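Three-finger gripper says "object held" when it's holding the side of a basket

Asked by Rawiri Gilchrist
3 answers · 1,638 views · Share

We have a Plekton arm with a three-finger hand, picking foam blocks out of a wicker basket. Don't ask why wicker. Somebody senior likes it.

The job is simple: go in, close on a block, lift, put it on the tray. Last November it did this for weeks without complaint. Now, every so often, it closes, reports a good grip, lifts, and the basket comes up too. On run 399 it carried the whole thing most of the way to the tray before the rim gave up and the lot went on the floor, along with my tea. No alarm. The log has it down as a success, and a fairly quick one.

I've swapped the cable, reflashed the hand and re-taught the pick point. The force threshold is set to 30 per cent. Is the hand faulty or am I?

Comments (2)

Share

Answer 1
Bevan McKinnon · 28 votes

You, mostly, but the hand is helping.

"Object held" on these means the fingers stopped before they reached fully closed. The hand has no opinion on what stopped them. Foam, wicker, your sleeve, all the same to it. Foam makes it worse, as it squashes and you have to accept quite a wide range of finger positions as a good grip. A fold of basket wall fits in that range very nicely.

What I'd do, in this order:

Stop running it unattended. A hand that reports success with the wrong thing in it will do the same with somebody's fingers. Put the guard back if it's off (it's off, isn't it).

Narrow the accepted finger position. Close on a block twenty times by hand command, write down where each finger stops, and set your limits just outside the worst two.

Add a check after a short lift. Raise it a little, stop, read the wrist load. A foam block weighs next to nothing and a basket doesn't. If the load is over your limit, lower it to where it was, open slowly and call for a human. Don't let it open at height.

Keep the approach away from the walls. The outside linkages stick out further than the fingertips as the hand closes, and people forget to allow for them when they teach the point. Mine was set up on a flat table and only later introduced to a basket, with the results you describe.
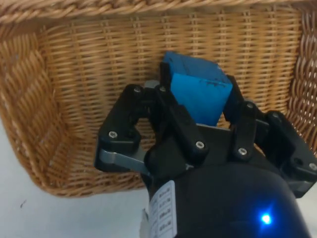 Blue block between the fingers, right-hand linkage over the basket wall.

If yours gets that near the sides, teach a more upright approach for the blocks at the edge, or skip them and let a person fish out the last few. It's undignified but it works.

Comments (4)

Share

Answer 2
Eze · 3 votes

Have you tried a plastic box

Comments (1)

Rawiri Gilchrist: Yes. See "somebody senior".

Share

Answer 3
Sidgate · 6 votes

Agree with Bevan on the load check. Also look at the finger screws. We had one back out on a Curkico hand, the finger went floppy and the position reading drifted until it was calling thin air a block. Five minutes with a driver, power off first. And change what the log records. Ours now saves the finger positions and the load for every pick, so when it lies to us we at least have it in writing.

Comments (0)

Share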